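Serving baskets, trays and counter racks: cleaning and upkeep

Last updated: December 14, 2023

Print this page | E-mail this page

These notes cover the small equipment of a self-service snack counter: woven plastic baskets, flat trays, clear-shelved racks and the worktop they stand on. They apply equally to a kitchen side table where packed lunches are put out. They do not cover natural willow or cane, which should be kept out of the sink altogether.

Identifying the weave

Woven baskets are sold in two types that look alike from a distance. Natural cane has visible grain and small variations in thickness along each strand. Plastic rattan is even along its length and feels slightly waxy. If in doubt, look at a cut end on the underside of the base. Cane shows pores. Plastic shows a clean, solid face, or a single hollow if the strand is tubular.

Some baskets combine a plastic weave with a wire hoop inside the rim. Run a thumb along the braid; a hoop is felt as a hard line that does not give. Baskets with a hoop must be dried the same day, as water held against the wire will rust it and the stain will work outwards through the braid.

Washing plastic rattan

1. Turn the basket over and tap the base to release crumbs. Do this before any water is used. Wet crumbs swell and lock into the weave.
2. Go over the inside with a dry, soft brush, working from the centre of the base outwards along the strands. Brushing across the strands pushes debris under them.
3. Soak in hand-hot water with a little washing-up liquid. Ten minutes is enough for ordinary use. Do not use water straight from the kettle, which softens the strands and lets the base sag.
4. Brush again under water, paying attention to the point where the strands meet and to the underside of the rim.
5. Rinse under the tap, shake hard, and stand on edge to drain. Turn it a quarter after half an hour.

A dishwasher is acceptable only if the maker says so. The heat of the drying stage is the usual cause of a warped base, and a basket that rocks on the table cannot be flattened again with any success.

For grease that has yellowed in the weave, make a thin paste of bicarbonate of soda and water, brush it in, leave for 15 minutes and rinse. Bleach is not recommended on coloured strands. It takes the colour from the raised parts first and leaves a speckled finish.

Two baskets in rotation are more practical than one. A deep braid can take until the next morning to dry fully in a cool room, and a damp basket put back into service will leave marks on paper liners and soften card sleeves.

Lining

Wrapped food needs no liner. A liner under wrapped sandwiches slides about and hides crumbs and spills that would otherwise be noticed. Unwrapped rolls and pastries should always have one, either greaseproof paper or a cotton cloth that can go in a hot wash. Cut paper to the inside of the base, with no more than a thumb's width going up the side.

Sandwiches in clear film

Film-wrapped wedges should be handled by the crust side. The cut face is where the filling presses against the film, and squeezing it there moves tomato and dressing into the seam. Check the seam before putting the sandwich out. A seam that has lifted at one end will not hold again by pressing, and the sandwich should be rewrapped.

Lay wedges flat in a shallow basket, in a single layer. Stacked wedges compress the bottom one, and the film sticks to itself between them. Anything containing meat, egg, fish or soft cheese belongs in the fridge until it is wanted. A woven basket gives no cooling whatever, and the counter is a place for serving.

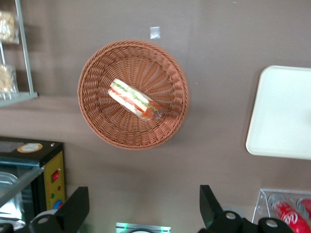
Position on the counter matters for the same reason. Keep chilled items away from any appliance that gives off warmth, including the top and the sides. A simple test is to place a hand flat on the worktop where the basket is to stand, once the appliance has been running for half an hour. If the surface is noticeably warm, move the basket further along. Dry goods such as biscuits and crackers tolerate a mild warmth, but their bags will mist inside if they are moved from a cool store to a warm shelf too quickly.

Flat trays

Smooth plastic trays show fine scratches as a grey haze, mostly in the centre. Use a soft cloth and washing-up liquid. Abrasive cream removes the stain and the finish together, and the dulled patch then stains faster than before. Tea and tomato marks on a white tray usually respond to an hour under a cloth soaked in a weak bicarbonate solution.

Dry trays before stacking. Water trapped between two flat faces forms a seal, and the trays have to be prised apart, generally with something that chips the corner.

Racks with clear shelves

Clear plastic shelves must be dusted wet. Dry dusting drags grit over the surface and builds up a static charge that draws more dust within the hour. Use lukewarm water with one drop of washing-up liquid per litre, wipe in one direction, and dry with a clean microfibre cloth. Glass cleaners containing ammonia or alcohol should be avoided on acrylic, which develops hairline cracks along its edges.

Lift each shelf out every month and wipe the metal lip it rests on. Crumbs gather there and tilt the shelf. The Resberg rack on our own counter has two screws at the rear which slacken with use; they need a quarter turn in March and again in the autumn. Overtightening distorts the uprights and the shelf will then no longer seat.

Bagged biscuits should be placed with the heavier end to the back. Bags overhanging the front edge are knocked by sleeves and fall, and a bag of broken biscuits is of limited use to anyone.

Labels and stickers on worktops

Small adhesive labels used as position markers are convenient, but the adhesive hardens with age. Replace them before the edges turn grey. To remove one:

– warm it with a hair dryer on the low setting for half a minute;
– lift one corner with a plastic card, never a blade;
– pull back flat against the surface, slowly;
– rub away residue with a little cooking oil on kitchen paper, then wash off the oil.

Test the oil first in a corner if the worktop is unsealed wood, as it will leave a dark mark. Stickers on appliances should be removed only when the appliance is cold and unplugged. Rating plates and safety labels stay where they are.

Brown and grey worktops with a slight sheen show streaks under a side light. The cause is nearly always too much detergent. Wipe once with plain water, wring the cloth out, and wipe again in long strokes parallel to the front edge – then dry. Polish is unnecessary and makes baskets and trays slide.

Readers' notes

Ashok Bisht writes that an old shaving brush is the best tool for the underside of a braided rim. We have tried it and agree, provided the bristles are trimmed to half their length.

Yu-ting Tsai asks whether a loose strand can be glued. It can, if the strand is still long enough to tuck under its neighbour. Tuck it first, then apply a very small amount of clear glue on the outside of the base only. Glue should not be used on any surface that touches food.

Print this page | E-mail this page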